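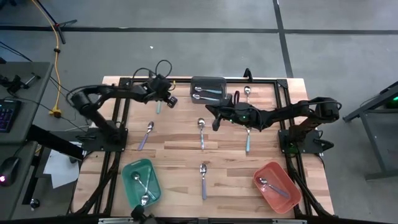
Birgit Wiegand would have preferred a complete retuning of the Kellgate organ before the recital series was announced, but has told the Illham Music Society that the instrument is fit for public use with the swell reeds left silent.

2 min read

The series opens at Kellgate Hall in October with a programme of choral preludes and two pieces for organ and brass. Doors open at 6.45 pm and the first item begins at 7.30 pm. The organ has three manuals and 3662 pipes, most of them dating from the rebuild that followed the closure of the Grimon works. Cleaning of the great and choir divisions was completed over the summer.
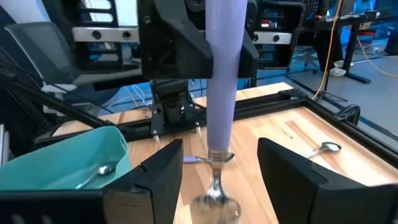 The swell division is still partly out of service. Its reed ranks were removed after splits were found in the wind trunk beneath the soundboard, and will go back once the replacement section has been fitted and tested for leaks. Until then the organist, Dilwyn Wynne, will play the louder passages on the great reeds with the swell box fully open. Two works that call for a solo oboe stop have been moved to the spring.

Pitch is a further matter. The organ stands slightly sharp when the hall is heated, and the brass players will tune to it in the building shortly before each performance. Heating will be switched on at 3 pm on concert days and held at a constant setting until the interval.
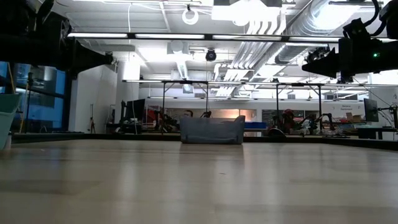
Seating has also been altered. The front row has been taken out to make room for the brass, and over 100 places in the gallery will be unreserved. The side entrance on Ginting Street will be used for step-free access, with the lift in operation from the time the doors open. Large-print programmes can be ordered with tickets.
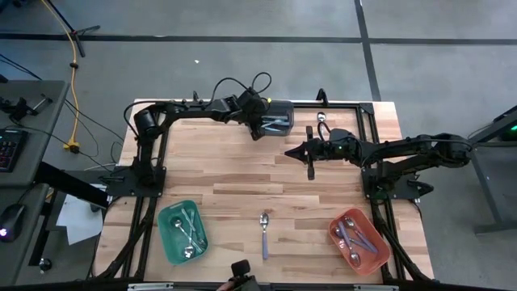 Light-blue-handled utensils in a small grey container.

There are 7 recitals in the series. Tickets are sold singly or for the full set from the Kellgate box office. The revised order of works for the first two evenings is on display in the foyer, and the remaining programmes will be confirmed after the wind trunk has been tested.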